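Rurum Talks: transcripts of sermons, debates and public lectures on belief
README, last revised 25 February 2018

What you get

The folder holds 33 transcripts of recorded talks about religion, given at the Luangrath lecture evenings and at a few congregations nearby. Some are sermons, some are debates between a believer and a doubter, and a handful are hard to call anything except a person with a microphone and a grievance. Each transcript is a plain text file. A spreadsheet called talks.csv gives the file name, the type of event, the tradition the speaker claims, and the labels discussed further down.

The audio is not included. Osuvlow hosts it, and several speakers gave permission for listening there and nowhere else. Please don't write to ask for copies.

Where the text came from

First drafts were made with Molico, the transcription program, and then corrected by ear. Molico does well with slow preachers and badly with everyone else. It turned "Pentecost" into "pending cost" so many times that I fixed that one with a search and replace, so if you find a talk on household budgets that mentions the Holy Spirit, I overdid it. Arabic and Hebrew terms were the worst. I spelled them the way the speaker's own handouts did when there was a handout, and otherwise picked one spelling and stuck with it inside each file. Spelling across files is a mess.

Laughter and applause are marked in square brackets. Coughs and babies are left out. Hymns are marked [singing] and not transcribed.

How the talks were chosen

Mostly by who said yes. I would be very careful with any claim that starts "the corpus shows that religious speakers..." because all it can show is what people say when they already agreed to be recorded and posted. The angriest talk of the October series is missing, and so is the dullest. Both speakers declined.

Conversion stories are heavily overrepresented. Organizers like them and audiences turn up for them. I have my doubts about the genre as evidence of anything: a story told many times gets smoother, and a few of these sound very smooth. That doesn't make the speaker dishonest. It does mean that a transcript is a poor record of what happened to somebody years ago in a parked car.

Known problems

In 8 files the audience questions are too faint to make out, and only the answers appear. Some of those answers read as if the speaker is dodging. Maybe so, maybe the question was rude. You can't tell from the text.

In 2 files the last few minutes are missing.

The tradition column uses the speaker's own word for it. "Christian" in one row and "follower of Jesus" in another may be the same thing or may be a quarrel going back decades. I did not merge them.

The labels

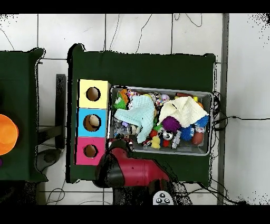 Every talk has one of three labels: devotional, critical or comparative. I argued against having any, lost, and then had to assign them, so take them with a large pinch of salt. A good talk on faith rarely stays in one mood for an hour. The speaker praises a prayer, mocks the building it was said in, and finishes on how the neighbors pray. Three boxes in yellow, blue and pink, each with its neat round hole, look very tidy until you turn to the bin of knitted cloth and spiky balls beside them and have to decide what goes where. With the talks, I went by whatever took up the most lines. In 9 files it was so close that I put a question mark in the notes column, and anyone training a classifier on this should drop those or at least read them first.

I have seen the labels used to argue that critical talks get more laughs than devotional ones. They do, in this folder. Critical talks were almost always given at the evening lectures, where there was wine, and the sermons were given in the morning, where there wasn't.

Using it

Fine for teaching, for testing search tools, and for reading. I would not use it to measure sentiment - irony is everywhere, and every tool I tried took it straight. Nor would I quote from a transcript in print without listening to the recording on Osuvlow, especially where a name or a verse number is involved.

Corrections

Send the file name, the line, and what you hear there. "This is unfair to my church" isn't a correction, though I have kept those messages and some of them have a point. Updated files get a letter after the number, so 14 becomes 14b, and the old version stays in the folder called superseded.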